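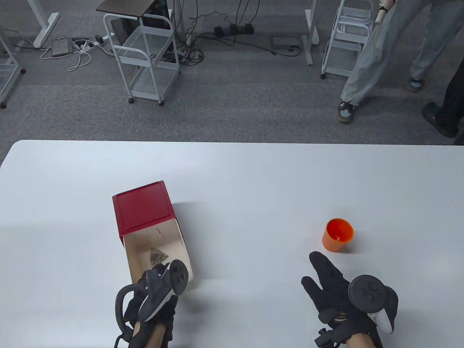

A tea bag in the red-lidded box, with the orange cup beside it.

Karkex > Tea at Home > Questions and Answers

Pyramid Tea Bags: Your Questions

Will pyramid bags fit in a small box?
They will, and I'm always glad when people ask, as I kept mine in a drawer for years (what a mess that was!). Lay them in one layer if you can. The points get bent when you press a lid down on a heap of them, and a bag with a bent corner looks a little sad, though it brews just the same.

What should I look for in the bag itself?
Mesh you can see through is my favorite, so you know what you're getting. I love a blend where dark loose leaves are mixed in with bits of pale yellow flower.

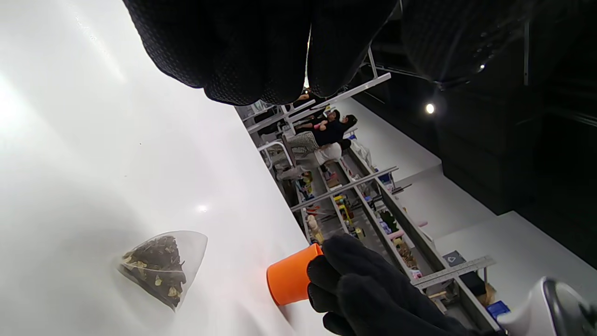 A blend like that wants room to open up, so give it a full 4 minutes and please don't squeeze the bag, however tempting it is!

Can I use a plastic cup?
For iced tea, by all means. For hot tea, check what the maker says first, and if you can't find a word about it, reach for a mug instead.

How do I keep the box smelling fresh?
Leave it open on the table for an afternoon every so often, well away from the coffee and spices, and wipe out any crumbs of leaf before you fill it up again. 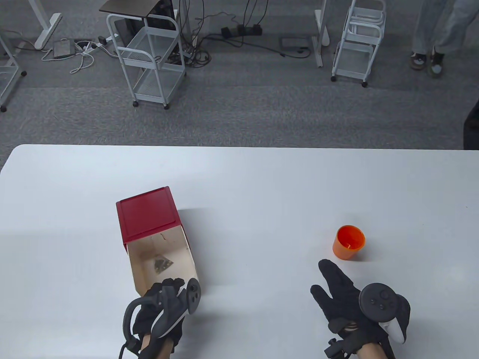
Does the tea go stale?
Slowly, yes. I buy 40 bags at a time and finish them happily by January.

Related questions
Flellard tea boxes: which size?
Storing loose leaf tea
Iced tea for a crowd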